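Sernwood Reuse Shop: where we've got to

Hello again, and sorry this one is a bit later than the last! October ran away with us. The short version is that the shop is open, people are coming in, and the Villanueva money has nearly all gone where we said it would.

Sales first, as I know you'll ask. We took 257 pounds on our best Friday, mostly on furniture and one very ugly lamp that two people wanted. Ordinary days are much quieter, and Tuesdays are hardly worth putting the heater on for, so from next month we'd like to shut then and stay open later on Fridays instead (tell me if the grant terms mind that).

The Fastendale collection round has been the real headache. The van was off the road for 11 days with its clutch, and Kelus, who do our repairs, had to wait for the part. We missed 3 house clearances, which I'm still cross about. It's running sweetly now, touch wood, and I've put a bit aside in case it happens again.

Toys and small plastics are the part of the plan I'm least sure of. We get plenty given and sell very little of it, and sorting takes up the whole of Severino Toledo's morning.
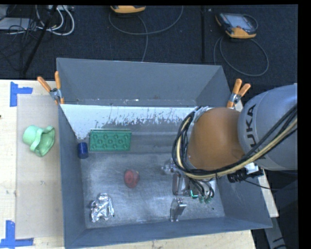

Ezequiel Aranda reckons we should stop taking loose toys altogether and only accept full sets, and he'd sooner tell people so at the door than have us pay to get rid of the leftovers. I'm half persuaded. Could we talk it over when you visit? I'll have the receipts ready, and the kettle on!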